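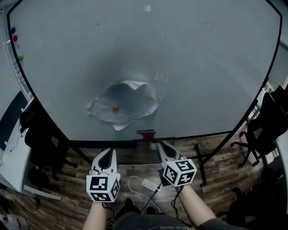 Figure 3.1. A crumpled white sheet on a smooth tabletop, with a small orange object resting on it.

Surface Care in Shared Work Areas
Unit 3: Soils, Cleaning Agents and Contact Time
Course handout, Dreltance Institute, Building Services Certificate
Revised 11 Apr 2026

3.1 Purpose of this unit

Unit 2 dealt with the materials from which tables, counters and desks are made. The present unit deals with what collects on them and with the means of removing it. Students should be able to name the main classes of soil, select a suitable agent for each, and prepare a working solution at the strength given on the label. Disinfection is treated only in outline and is taken up again in Unit 5.

3.2 Terms used

Soil: any matter on a surface that does not belong there, whether or not it can be seen.
Cleaning: the physical removal of soil.
Disinfection: the use of a chemical agent to reduce living organisms on a surface that has already been cleaned.
Contact time: the period during which a surface must stay visibly wet with the agent.
Residue: whatever the cleaning process itself leaves behind.

The terms "cleaning" and "disinfection" are often used as though they meant the same thing. In written work for this course they must be kept apart.

3.3 Classes of soil

Loose dry soil includes dust, crumbs and paper fiber. It is removed first, with a dry or barely damp cloth. Wetting it too early turns it into a paste that spreads into seams and under edging strips.

Oily soil comes from hands, food and hand cream. On a glossy finish it appears as smudges, most easily noticed when the surface is viewed at a low angle toward a window or lamp. Plain water moves oily soil about but lifts very little of it. A neutral detergent is normally sufficient.

Water-soluble soil includes sugar, salt and most spilled drinks. Warm water softens it within a short time, and scraping should be avoided.

Mineral soil, chiefly hard water scale, is left behind when water dries. It responds to mild acids. Acids must not be used on marble, limestone or any other stone that contains lime.

Marks from pens, pencils and crayons form a mixed class. The correct treatment depends on the ink or pigment, and a small trial in an out-of-the-way spot is required before the whole mark is treated.

3.4 How detergents work

A detergent molecule has one end that is drawn to water and another that is drawn to oil. When enough of these molecules are present, they gather around droplets of oil and hold them in the water, so that they can be wiped away. Below a certain concentration this does not take place to any useful degree. Above the recommended concentration there is little gain in cleaning power, and the excess dries as a sticky film. That film attracts new dust. A table that becomes dull again soon after cleaning has very often been cleaned with too strong a solution.

3.5 Preparing a solution

Dilution ratios are written as parts of concentrate to parts of water. A ratio of 1:90 means one part concentrate added to 90 parts water. The total volume is therefore 91 parts.

Worked problem. A label calls for a ratio of 1:109. What total volume is produced from 5 milliliters of concentrate?
Water required: 5 × 109 = 545 milliliters.
Total volume: 545 + 5 = 550 milliliters.

The bottle chosen must hold the full amount. An 800 milliliter spray bottle is suitable for the quantity above. Water is placed in the bottle before the concentrate in order to limit foaming. Every bottle must carry the name of the product, the ratio and the date of preparation. Unlabeled bottles found in the Seol training room are emptied and rinsed by the instructor.

3.6 Cloths and wiping method

Fold the cloth in half twice, which gives eight usable faces. Work from the cleanest part of the surface toward the dirtiest, in straight overlapping strokes, and turn to a fresh face when the cloth begins to drag or leave streaks. Circular wiping returns soil to areas already treated. On tables with curved ends, follow the edge last, as soil collects against the rim.

Loose items are to be lifted off the surface and set aside before wiping begins. Paper is not thrown away unless the occupant of the area has agreed.

3.7 Contact time

Where a disinfectant is called for, the contact time on the label governs. If the surface dries early, more solution is applied and timing begins again. Food contact surfaces may also need a rinse with clean water, as stated on the label.

3.8 Safety

Bleach must never be mixed with acids or with products that contain ammonia. Gloves are worn for all concentrates. Safety data sheets are kept in the Kisura binder beside the supply cabinet, and students are expected to read the relevant sheet before opening a product for the first time.

3.9 Exercises for submission

Calculate the water needed for 6 milliliters of concentrate at 1:90.
Explain in one paragraph why rinsing matters after an over-strength detergent has been used.
Describe a suitable order of work for a table carrying dust, a dried juice spill and hand marks.

Written answers are handed in at Room 555 before the Unit 4 session. The practical assessment for Units 1 through 5 takes place in July at the Pata annex.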